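Lists > Coffee Bar Stock > Messages

Search this list Go

This site uses cookies to remember your login. Accept

Subject: Re: Paper straws, where to keep the open bag

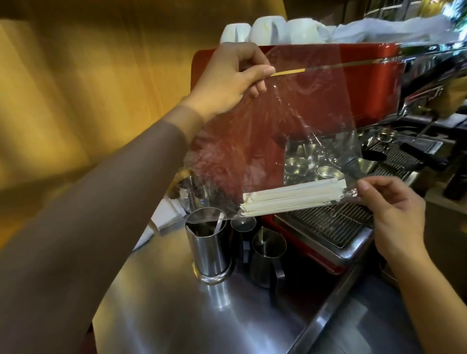
Reply from Yeshi Tekleab

Dear Ottilie, dear all,

Thank you for your message. I answer your points under the quote.

> Ottilie Gruber wrote:
> In April we ordered one carton of wrapped straws from Pulline,
> 1,000 pieces. I would like to know how many are left before I
> order again. Also, where do you keep the bag once it is open?
> At Brunis we had it in the drawer with the spoons and the
> paper ends became soft.

I counted yesterday evening after closing. We have 438 straws, and this includes the ones in the open bag. It is enough for us until the next delivery, so please do not order for our bar yet.

About the bag: we keep the straws in the clear plastic, so one can see from outside when there are only a few. The bag must not stay on top of the espresso machine. That place is for the cups, turned upside down, and for the cloth. I have now put the straws on the shelf above the sugar, lying flat, and I fold the bag two times and close it with a clip.

One question from me. Does the Leclerc price list still have the smaller pack? I could not find it, and 4 small packs would fit our shelf better than one carton.

With kind regards,
Yeshi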